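Kestgate Small Appliance Care
Home | Parts | Booking | Frequently asked questions | Contact

Frequently asked questions: white plastic appliances with a domed lid and top lever

Applies to countertop appliances with a rounded white plastic body, a lid section and a lever across the top. For glass-bodied and steel-bodied appliances see the separate pages. If your instruction booklet says something different from this page, follow the booklet.
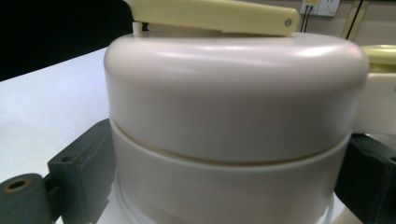
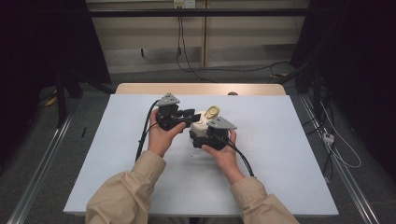

First picture: domed lid and lever, seen close up. Second picture: white rounded body on the work board.

GENERAL

Which appliances does this page cover?
Any mains or battery appliance of this general shape with an outer body in white or off-white plastic, up to 820 mm in overall height. Larger items are treated as floor-standing and are handled at the Zutville workshop under different terms.

What names do you use for the parts?
Lid: the upper section. Band: the narrower section directly under the lid. Seam: the line where lid and band meet. Lever: the flat arm across the lid. Peg: the short upright post under the lever. Pin: the small metal pivot in the side of the lever. Rim: any ring at the base. Please use these names when ordering. Manufacturers have their own names for the same parts and they do not agree with one another.

I have lost my booklet. Can you supply one?
We hold scanned booklets for most Talukder models and some Drolero models. Send the code from the rating label. We do not hold booklets for anything else.

CLEANING

What should I clean the outside with?
Lukewarm water, a small amount of washing-up liquid and a soft cloth. Unplug first. Wring the cloth out well. Wipe the lid from the top down to the seam, then the band, then the rim, and dry with a second cloth. The body must not be put under a tap or in a sink.

Can I use bathroom spray, bleach or a cream cleaner?
No. Cream cleaners leave fine scratches that hold dirt. Bleach can turn white plastic yellow, sometimes weeks later. Sprays get into the seam.

Is the lid dishwasher safe?
Check the underside of the lid for the dishwasher mark. If there is no mark, wash by hand. A lid with the lever still fitted should be washed by hand in every case.

How do I clean the seam?
With the lid off if it comes off, using a soft toothbrush, slightly damp. Brush along the seam, never across it. If the lid does not come off, fold the edge of a thin cloth over a wooden lolly stick and draw it round. Knives, pins and metal picks will raise a burr on the edge and the lid will then stop closing evenly.

There is a cream-coloured line inside the seam. Is it dirt?
It may be a seal, the edge of an inner liner or old residue. Wipe a short length with a damp cotton bud. If colour comes off on the bud, it is residue and can be cleaned. If nothing comes off, leave it alone. Do not pull at it.

How do I get crumbs off the work surface and out of the rim?
Brush them off dry. Wiping crumbs with a wet cloth turns them to paste, and the paste sets in the rim. A clean 25 mm paintbrush does the job.

COLOUR AND SURFACE

The lid and the band are not the same white. Is one of them a replacement?
Not necessarily. Lids and bands are often moulded separately, and a slight difference in shade is common from new. A band in shadow also looks warmer than a lid under a ceiling light. Compare the two in daylight before deciding that anything is wrong.

My appliance has yellowed. Can it be reversed?
Partly, in some cases. Grease film looks like yellowing and will wash off. True yellowing is in the plastic itself. We do not recommend peroxide treatments at home: results are patchy and the plastic can become brittle. A replacement lid usually costs less than the materials.

The lever was pale yellow when I bought it. Should it be?
On several models, yes. Look at the underside of the lever, where light does not reach. If top and underside match, it is the moulded colour.

Can I polish out scratches?
On glossy bodies, light marks can be reduced with a plastic polish on a microfibre cloth. On matt and satin bodies do not polish at all. You will get a shiny patch and there is no way back from it short of replacing the part.

LEVER, PEG AND PIN

How much gap should there be between the lever and the lid?
There is no single figure. With the lever at rest it should sit on or just above the peg, and the gap should look even along its length. Contact between the lever and the lid anywhere away from the peg usually means a worn pin or a warped lever.

The lever is stiff. Should I oil it?
Not with cooking oil, and not with general-purpose spray oil. Clean round the pin with a dry brush and work the lever a dozen times. If it is still stiff, put one drop of food-safe silicone oil on the pin, wipe off the surplus and work the lever again.

The lever is loose from side to side.
Slight play is normal. If the rounded end moves far enough to hang over the side of the lid, the pin hole has worn and the lever needs replacing. Fitting a thicker pin splits the lever. We see this often.

Can I remove the pin myself?
On most models it pushes out from one side only. Look for the end with the slightly smaller diameter and push from there with a blunt punch. Support the lever on a block of soft wood. Stop if it does not move with hand pressure.

The peg has snapped. Can it be glued?
Glue will hold a peg in place for appearance. It will not take the load of the lever. Pegs moulded as part of the lid cannot be supplied separately, so the whole lid is replaced.

HANDLING AND WORK SURFACE

How should I hold the body while I work on it?
From both sides, low down, with even pressure. Do not hold it by the lever or by a raised cap. Rounded glossy bodies slip, particularly after washing, so dry them before you start.

What surface is suitable?
A flat board in a light plain colour, larger than the appliance on every side, laid on a steady table. Dropped pins show up on a pale board. Towels are fine for protecting the finish but small parts disappear into the pile.

Should the cable be on the board?
Route cables off the front or back of the board, away from your hands. A loop of cable across the working area will catch on something sooner or later.

Do I need to worry about carpet?
Carpet under the table is acceptable. Carpet under the appliance is not, whether for work or for use.

STORAGE AND PACKING

How do I store the appliance between uses?
Clean, fully dry, upright, lever at rest. Leave the lid resting loosely in place for 18 hours after washing before you close it properly. Keep it out of direct sun and away from the hob.

Can I stack things on the lid?
No. The weight goes through the lever to the peg.

How should I pack it for posting?
1. Remove anything that lifts out and wrap each piece separately.
2. Hold the lever down with low-tack paper tape. Parcel tape lifts the finish on satin plastic.
3. Wrap the body in two layers of tissue and then in bubble wrap with the bubbles facing outwards.
4. Use a double-walled box with 63 mm of padding on all six sides.
5. Put your booking slip inside the box, on top.

Loose foam chips are not accepted as padding. They work their way into the base.

What about batteries?
Take out all removable batteries and keep them at home. Appliances with sealed batteries must be booked as such before posting.

PARTS AND REPAIRS

Which parts can be ordered separately?
For Talukder models: lid, lever, pin, rim and seal. For Drolero models: lid with lever fitted, and rim. Drolero levers have not been available on their own since the April price list. Bodies are not sold as parts for either make.

Do you stock coloured or gold-coloured caps?
Some. Send a photograph taken straight from above with a ruler beside the cap. Oval caps need two measurements, length and width, in millimetres. Most returns in this category are caps ordered with one measurement.

What does a repair cost?
The bench charge is £18 and covers inspection, cleaning of the seam and pin, and refitting. Parts are extra. You will be sent a price before any part is fitted. If you decline, the bench charge still applies and the appliance is returned as received.

Do you repair motors, heating elements or circuit boards?
No. Lids, levers, caps, seals and outer bodies only. Electrical faults should go to the manufacturer.

Is the work guaranteed?
Fitted parts are covered for one year against failure in normal use. Damage from stacking, dishwashers or unsuitable cleaners is not covered. Keep the slip.

Can I bring the appliance in person?
Yes, to the Zutville workshop, Unit 545, between 9.30 am and 3.30 pm. Booking is required. Please bring the lid even if the fault is elsewhere.

My question is not listed.
Write to the parts desk, marked for the attention of Tharushi Begum. Include the model code, a photograph of the side showing the seam, and a photograph of the lever from above. Queries without a model code go to the back of the queue.

Related pages: Measuring an oval cap | Replacing a rim | Posting terms | Glass-bodied appliances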